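The Year I Tried to Read Every Magazine I Pay For

There is a basket next to my couch that used to be for blankets. The blankets moved out some time ago, driven off by paper. I subscribe to four magazines, or did until December, and for most of my adult life I have treated them the way other people treat gym memberships. They arrive, I feel improved, I put them somewhere.

So last winter I made a rule. I would read everything that came in the mail, front to back, in the order it came, and I would not start a new issue until I had finished the old one. No skipping the letters. No skipping the column by the man who is angry about commas. I figured this would take me an hour or two a week and that by spring I would be the kind of person who starts sentences with "I was just reading."

The lineup, for the record. The Murna Review, which is short stories and very long poems. Prustden Quarterly, which is about old buildings and the people who are upset about them. A cooking and kitchens magazine called Home Counter that I got free with something and kept getting. And The Lisport Walker, the newsletter of a walking club in a town I moved away from nine years ago. They never took me off the list and I never asked, because I like knowing that the stile by the reservoir is still broken.

I began with the backlog, which was the first mistake. I pulled everything out of the basket and made a pile on the floor and it came to 117 issues. I counted them twice, hoping for a better answer. Some were still in plastic. One had a reply card in it offering me a discount if I acted before a date when I had a different car.

I decided the rule applied only to new issues. It was my rule and I could do that. The backlog went back in the basket with an understanding that we would not look each other in the eye.

January went well. The Murna Review had a story about a woman who inherits a ferry, and I thought about it for days. I told two people at work about the ferry. One of them asked how it ended and I had to admit that it didn't, it just sort of stopped while she was looking at a rope. This is a thing The Murna Review likes. I have now read eleven of their stories and I would say seven of them stop while somebody is looking at something.

The poems were harder. There was one that ran 26 pages and had no verbs in it that I could find. I read it in the bath, then again in the waiting room at the dentist, and by the end I had started to enjoy it in the way you can start to enjoy a long drive through flat country. I would not read it a third time. I did cut out one page and stick it on the fridge, where it is currently holding up a coupon.

Prustden Quarterly surprised me most. I'd been getting it for years on the strength of one good article about lighthouses, and had assumed the rest would be like that. It is mostly letters. The letters are magnificent. There is a running argument about whether the porch on the Matei Hotel is original, and it has been going since before I subscribed, and the people in it plainly loathe each other. They write things like "I would refer the previous correspondent to his own photographs." I found myself opening the envelope standing up in the hallway with my coat on. I have never seen the Matei Hotel. I believe the porch was added later and I will hear nothing further about it.

By April I was behind. It happened the usual way, with one busy week, then a cold, then a stretch where I'd look at the pile and decide to watch something instead. The rule about order turned out to be the trouble. I was stuck on a Home Counter, and while I was stuck the new Prustden was sitting right there, with the porch people in it, and I wasn't allowed. I went eleven days without reading anything. I read the back of a bag of rice.

Home Counter deserves a fair hearing, and it's going to get a partial one. It is a friendly magazine. It wants you to be happy, and it thinks you could manage this if you cleared a few things off the side. Every issue has an essay about the heart of the home, and a page of readers' kitchens, and a recipe where you are told to set aside a little of something and then never told to pick it up again. I read every word. I read a thousand words on drawer liners. (The magazine says "1,000 words on" right there in the heading, as if it were a dare.)

The readers' kitchens I came to like, though. They're real places with real toasters in them, and after the big glossy spreads with one lemon in a bowl, it was a relief to see a dish towel left on top of something. 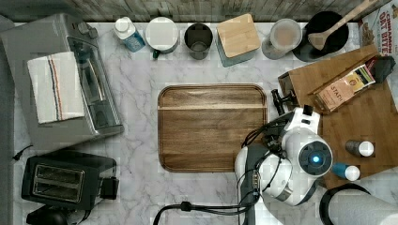 I couldn't tell you what I meant to do with it. I think I liked the tray. I've since looked at trays in two shops and bought neither, and that's as far as the magazine has got with improving my house.

In summer I changed the rule again. I could read in any order, but I had to finish. This lasted until I noticed I was finishing the Prustden letters in a day and then carrying a single Home Counter around in my bag for three weeks until the cover came off. So I changed it once more, to reading what I wanted and putting down what I didn't, which I'm told is how most people have been doing it all along.

What I can report is that I got through a lot more than in any other year. I know more about guttering than I did. I have opinions on line breaks. I wrote to The Lisport Walker to say I'd enjoyed the piece on winter hedges, and they printed my note, and underneath it they asked if I'd like to lead the spring walk. I live 100 miles away. I haven't answered yet and the next issue is due any day.

In December I let Home Counter lapse. They sent a card saying they were sorry to see me go, and then another issue anyway, and then another. I've read both. The second had an article on baskets.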